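보낸사람: Hadiza Ogunleye
받는사람: 페들라 아니고 플레두라(Pledura) 입주자 메일링 리스트
날짜: 2005년 9월 4일
제목: Re: [pledura-살림] 모서리 방 전선 정리, 어디서부터 손대면 좋을까요

안녕하세요, 하디자입니다. 제목 위 받는사람 칸에 자꾸 리스트 이름을 잘못 적는 버릇이 있어서 이번에도 고쳐 적다가 그대로 두었습니다. 다들 알아보시리라 믿어요.

여름 내내 글만 읽고 답을 못 드려서 마음에 걸렸는데, 보이테흐 님 글을 보니 도저히 그냥 넘어갈 수가 없었습니다. 저도 지난 이사 때 똑같은 고민을 했거든요. 차를 한 잔 타 놓고 쓰기 시작했으니 조금 길어지더라도 너그럽게 읽어 주세요.

Vojtěch Šťastný 님께서 쓰신 글:
> 안녕하세요, 2층에 새로 들어온 보이테흐입니다.
> 모서리 방을 작업방으로 쓰려고 하는데 바닥에 선이 자꾸 늘어나서
> 고민입니다. 벽에 단자판이 있어서 선이 전부 그쪽으로 몰리고,
> 청소기를 돌릴 때마다 하나씩 들어 올려야 합니다.
> 벽에 구멍은 뚫고 싶지 않습니다. 집주인께 여쭤보니 못은 되도록
> 박지 말아 달라고 하시네요. 책상은 폭이 90센티미터짜리 하나이고,
> 나중에 Veka 선반도 하나 들일 생각입니다.
> 몰딩을 사서 붙이는 게 나을지, 아니면 그냥 끈으로 묶어 두는 게
> 나을지 경험 있으신 분들 의견을 듣고 싶습니다.
> 바닥이 나무라서 테이프 자국이 남을까 봐 그것도 걱정입니다.
> 보이테흐 드림

보이테흐 님, 우선 환영합니다! 그 방 참 좋은 방이에요. 저도 처음 집을 보러 왔을 때 그 방이 제일 탐났는데, 짐이 많아서 결국 큰방 있는 쪽으로 들어왔습니다. 오후에 빛이 부드럽게 들어와서 흰 벽이 참 예쁘지요.

몰딩이냐 끈이냐 물으셨는데, 저라면 둘 다 조금 미뤄 두고 선을 전부 바닥에 늘어놓는 것부터 하겠습니다. 저는 그걸 안 하고 덜컥 Wemomel에서 몰딩부터 잔뜩 샀다가 절반을 창고에 넣어 두었어요. 어느 선이 늘 꽂혀 있어야 하는지, 어느 선이 가끔만 필요한지부터 갈라 놓으면 벽 쪽에 남겨야 할 선이 생각보다 적습니다. 저희 집에서는 이름표를 붙이다가 주인 없는 선이 꽤 나와서 온 식구가 한참 웃었답니다.

그다음이 벽을 타고 내려오는 선입니다. 단자에서 나온 가는 선은 공중에 비스듬히 걸쳐 두면 제일 지저분해 보여요. 벽면을 가로지르니까 눈이 자꾸 그리로 가거든요. 단자판에서 걸레받이까지 곧장 아래로 내리고, 거기서부터는 걸레받이 윗선을 따라 옆으로 보내시면 같은 선인데도 훨씬 얌전해집니다. 걸레받이가 갈색이나 회색 계열이면 검은 선이 제법 묻혀요. 흰 벽 한가운데 있을 때하고는 아주 다릅니다.
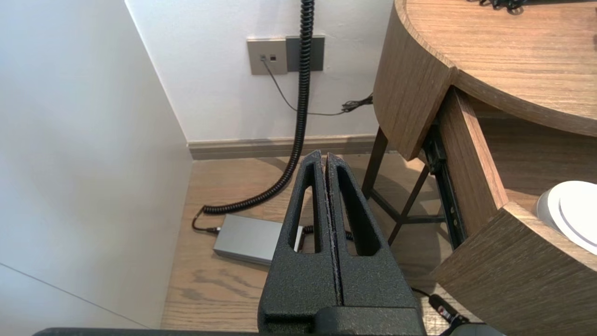
모서리 벽의 단자판과 늘어진 선들. 왼쪽 판에만 코드가 꽂혀 있고, 꼬인 굵은 선은 바닥까지 내려와 있습니다.

꼬불꼬불한 굵은 선은 또 이야기가 다릅니다. 이런 선은 억지로 펴서 고정하면 안 돼요. 저도 한번은 깔끔하게 해 보겠다고 쭉 당겨서 벽에 붙였는데, 밤사이에 스스로 오그라들면서 고정 클립을 다 떼어 놓았더군요. 아침에 바닥에 떨어진 클립을 주우면서 얼마나 허탈했는지 모릅니다. 지금은 느슨하게 큰 고리로 한 번 감아서 벨크로 끈으로 헐겁게 묶고, 책상 뒤쪽 다리 옆에 걸어 둡니다. 당길 일이 있으면 늘어날 여유가 있고, 바닥은 비어 있으니 걸레질도 한 번에 끝나요.

검은 연결부가 여러 개 모여서 짧은 선들이 뭉치는 자리도 있지요. 그런 데는 뚜껑 있는 상자로 덮고 싶어지는데, 어댑터처럼 열이 나는 게 섞여 있으면 꽉 닫히는 상자는 쓰지 마세요. 저는 옆이 트인 작은 바구니를 씁니다. 모하메드 철물(네, 모퉁이의 그 Mohammed요)에 가면 입구 오른쪽 선반에 있는데, 짙은 회색이 먼지가 덜 보여서 좋았습니다. 흰색도 예쁘긴 한데 한 달만 지나면 후회하실 거예요.

나무 바닥에 테이프 자국 걱정하신 것, 정말 잘 생각하셨어요. 밝은색 마루는 끈끈이가 남으면 거기에만 먼지가 앉아서 나뭇결 사이로 거뭇하게 보입니다. 바닥에는 아무것도 붙이지 마시고, 꼭 붙여야 하면 걸레받이에만 떼어 낼 수 있는 클립을 쓰세요. 간격은 25센티미터면 충분합니다. 저는 처음에 욕심을 내서 촘촘하게 붙였다가 나중에 뗄 때 손톱이 다 상했어요. 붙이기 전에 걸레받이를 젖은 행주로 닦고 완전히 마를 때까지 기다리는 것도 잊지 마시고요.

아, Veka 선반 들이신다고 하셨지요. 그건 꼭 선 정리보다 먼저 들이세요! 저는 순서를 거꾸로 했다가 선반 옆판이 단자판을 절반쯤 가려서 온 방을 다시 뒤집었습니다. 단자판 앞은 손이 들어갈 만큼 띄워 두셔야 나중에 플러그를 뺄 때 고생을 안 하십니다. 아무것도 안 꽂는 막힌 판은 가려져도 괜찮지만, 그래도 떼어 내지는 마시고 그대로 두세요. 예전에 누가 떼었다가 나사를 잃어버려서 이 리스트에 한참 글이 오갔던 기억이 나네요. 글 번호가 217번이었던가, 보관함에서 찾아보시면 나옵니다.

저희 집에 쓰다 남은 벨크로 끈 한 뭉치하고, 아까 말씀드린 그 몰딩도 아직 있습니다. 몰딩은 길이가 제각각이라 보시고 맞는 것만 골라 가세요. 저녁 시간에는 거의 집에 있으니 편하게 문을 두드리시면 됩니다. 사다리도 있는데 이건 11월에 제가 커튼을 새로 달 때 써야 해서, 그 전까지만 돌려주시면 언제든 빌려 드릴게요.

다른 분들도 혹시 전화선처럼 꼬인 선을 예쁘게 거는 방법을 아시면 저도 좀 배우고 싶습니다. 저는 책상 다리에 거는 방법밖에 모르는데, 의자를 빼다가 가끔 발에 걸려요.

그리고 지난번에 빨래 건조대 빌려 가신 분, 급하지는 않으니 천천히 주셔도 됩니다.

하디자 드림

--
Pledura 살림 나눔 메일링 리스트
답장은 리스트 전체로 갑니다. 개인적인 내용은 보내신 분께 따로 써 주세요.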